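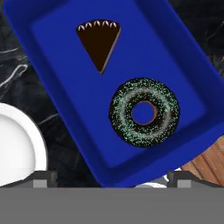
*2 min read*

**Pevent Running Club seeks participants for its winter 10K training group**

Apr 27, 2019

Pevent Running Club invites adult runners to apply for a place in its next training group, which prepares members for the Gasex 10K in January. The group has 21 places. Applicants should be able to run 3 miles without stopping and must be 18 or older on the first day of training.

Participants will attend two coached runs a week on the Wekov river path and complete a third run on their own. Each participant keeps a written training log, to be turned in to the coaching staff at the end of every month. Track sessions are held at Woo Field — parking is available on the north side only.

The fee is $81 and covers coaching and race entry. Shoes and travel are not included. Runners with a recent injury must submit a doctor's note with the application.

Previous members may reapply, but first-time applicants will be given priority. Forms are available at the club office and should be returned there in person or by mail. Incomplete forms will not be considered.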